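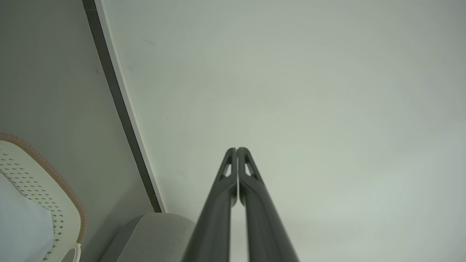 I've been stubborn about riesling for years, and I suppose I'll be stubborn about it again now, because my friends keep telling me it's sweet and my friends keep being wrong. Brisa Tovar poured me a glass of the Sevley dry riesling one evening in September, with a big bowl of prawns between us, and I went quiet for a good while (anyone who knows me will tell you how rare that is!). Lime, a bit of wet slate, and a finish that hung about well into the second helping.

What bothers me is how we price these things in our heads. That bottle was over $52 on the restaurant list and people at the next table grumbled, yet they'd happily pay $90 for a chardonnay whose main flavour was new oak. I've had three of the Estel rieslings with real age on them, all honey and toast and still lively, and I'd take any of them over the grander stuff.

So please, next time you're at your local bottle shop, ask for a dry one, put it in the fridge for an hour and have it with something salty. Brisa is already on to her second case.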